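Revisión del piso antes de cerrar por vacaciones – Plernholm, edificio Comis

Repaso la lista en voz alta, que si no me dejo la mitad.

Llave del gas: cerrada. Va durísima, hay que darle con las dos manos (¡y sin miedo!).

Cuadro eléctrico: bien. Pulsé el botón de prueba y saltó a la primera.

Detector de humo del pasillo: pila cambiada. La otra era de marzo y ya pitaba de madrugada, qué tortura.

Extintor: aguja en verde, etiqueta n.º 952. El soporte baila un poco, pendiente de un taco nuevo.

Ventanas: todas cerradas menos la del baño pequeño, que no encaja. Avisado a Stamthorpe, parte 339.

Caldera: en modo vacaciones. La presión la miro otra vez el último día – no me fío nada.

Contador del agua: acaba en 39, apuntado en la nevera.

Lavadora: mirar goma, filtro y tambor, y cerrar su llave de paso. Me falta el filtro.
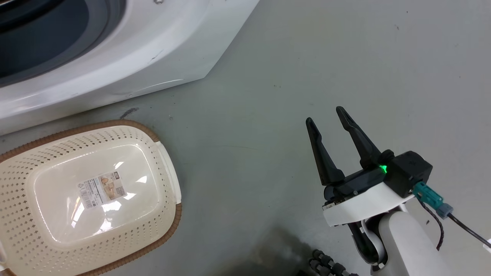
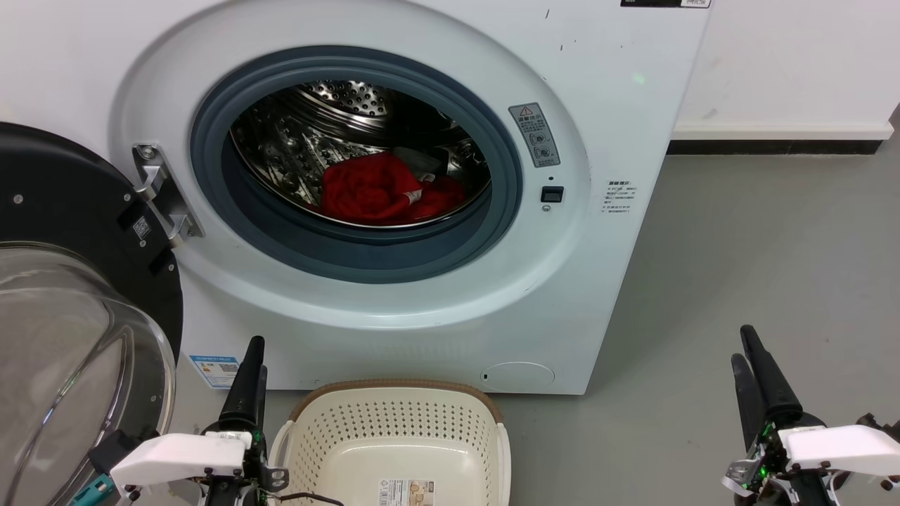
Lavadora: la parte baja y el suelo en la primera foto; la puerta abierta y el tambor en la segunda.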